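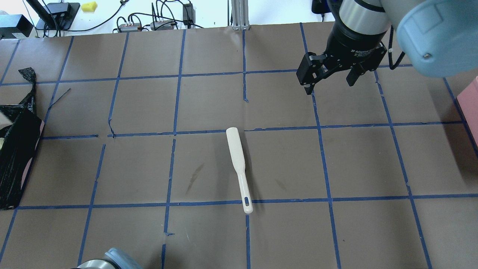 Tape, paper, spatula

The Ridham kitchen table has been relaid in brown kraft paper and blue painter's tape, and most of you have now asked Na-rae So whether we are playing battleships. We are not, though she is open to offers once the day's work is done.

The rules are short. One thing to a square, please, and leave it where you found it. The white spatula is on the table on purpose and does not need washing up, however strongly you feel about it. It has been put back in the drawer twice in June already, both times by someone trying to be helpful.

Yes, some of the tape is frayed and the lines wander a bit. Perihan Yurt has offered to redo them with a proper straight edge – she has been thanked, and asked to wait for the next roll of paper. Mugs still go on the windowsill.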